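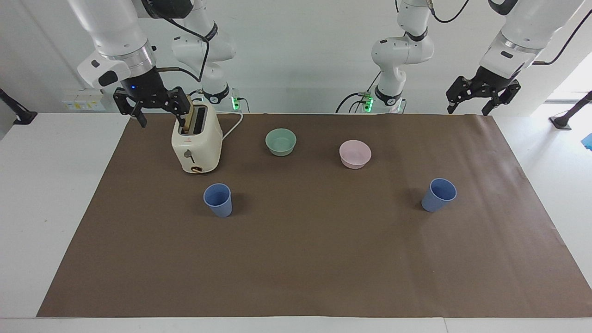
Toaster trips the RCD, but only on first use of the day

Posted in: Home > Electrical > Small appliances
Asked 16/04/2023 by Vsevolod Yurchenko

I have a cream toaster from Benítez, bought four years ago, rating plate 1,115 W, metal chassis, three-pin moulded plug with a 5 A fuse. Since last September it has been tripping the RCD in the consumer unit. The pattern is regular enough to describe:

First use in the morning: trips within a second or two of pressing the lever, perhaps two mornings out of three.
Reset, press the lever again: usually holds.
Any later use the same day: never trips.

The fuse in the plug has not blown and the breaker for the kitchen sockets stays up. It is only the RCD, a 30 mA unit which also covers the fridge, the dishwasher and the boiler. The kitchen is on the north side of the house and is cold overnight. I have tried a different socket on the same circuit with no change.

I have a multimeter. Live to neutral at the plug pins with the lever down is not something I can measure, as the lever will not latch without power. Either pin to earth reads open circuit on the highest range.

Is this the toaster or the RCD? I would like to know which before I pay for a visit. The electrician from Lanport charges a call-out even if the fault turns out to be an appliance.

Larysa Zakharchenko
Accepted

Most likely the toaster, with some help from everything else on the same RCD.

An RCD compares the current going out on the live with the current coming back on the neutral. It does not respond to load, so the 1,115 W figure has no bearing on this. A 30 mA unit in good order will trip somewhere between 15 and 30 mA. Your fridge, dishwasher and boiler probably all contain mains filters, and each of those leaks a little to earth in normal use. If the standing leakage is already 10 mA or so, the toaster only has to supply the remainder.

The toaster supplies it when cold and damp. Crumbs contain salt and take up moisture from the air overnight. Where they bridge from an element terminal to the metal chassis they form a leakage path. One heating cycle dries them out, and this fits what you see for the rest of the day.

Your multimeter will not find it, for two reasons. It tests at a few volts, and with the lever up the element is disconnected from the plug pins, so you were testing the flex and the switch. It needs an insulation tester at 500 V, with the lever held down. I had a similar one from Flimuneck which read 566 kilohms first thing in the morning. The usual pass figure for an earthed appliance of that size is 1 megohm. After cleaning it read 11 megohms and has not tripped anything since.

Cleaning, as I did it:

Unplug it and leave it until fully cold.
Cover the table with paper. The crumbs show up on brown paper and the whole lot can be folded up and binned.
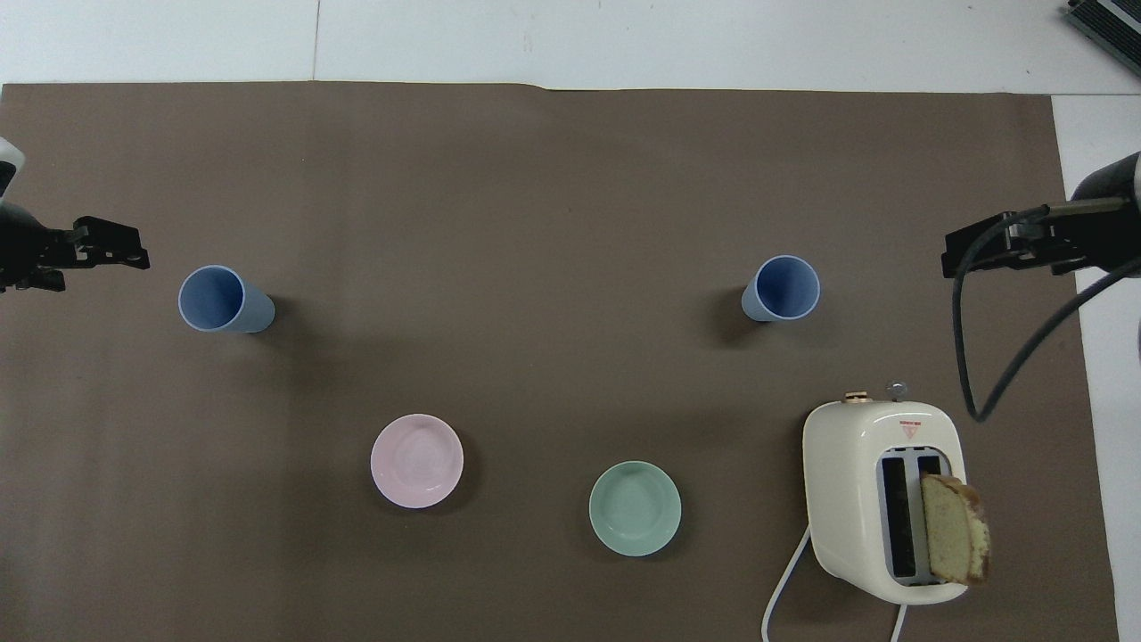 Brown paper over a white tabletop, with a strip left bare at the right.

Take out the crumb tray, wash it and dry it completely before it goes back.
Turn the toaster over and tap the sides with the flat of the hand. Repeat at a few angles.
Use a soft, dry, long-bristled brush through the slots. Do not push against the element wires or the sheets they are wound on — both are brittle.
No water, no spray cleaner and no compressed air from a can held upside down.
Leave it somewhere warm and dry overnight before plugging it in.

Do not take the base off unless you are able to test the earth connection afterwards. If it still trips after cleaning, replace it. A used toaster is not worth the cost of a repair, and an element which has started to break down will only get worse.

To rule out the RCD, ask for a ramp test next time anyone is in to do other work. It takes a few minutes and gives the actual tripping current. Measure the standing leakage at the same visit with a clamp meter.

mekavport_dave

Had this with a kettle. Bought a new kettle. The Mekavport branch has them by the door.

Vsevolod Yurchenko

Cleaned as described. A fair amount came out, mostly from the end nearest the lever. Three mornings so far without a trip, but it has also been milder, so I am leaving this open until there has been a cold night.

On the kettle: mine is on the same RCD and has never caused a trip, with the toaster plugged in or not.

Larysa Zakharchenko

Leave it unplugged overnight as well for now. The switch in some toasters breaks only one pole, and if that is the case part of the element stays connected to the supply whenever the plug is in.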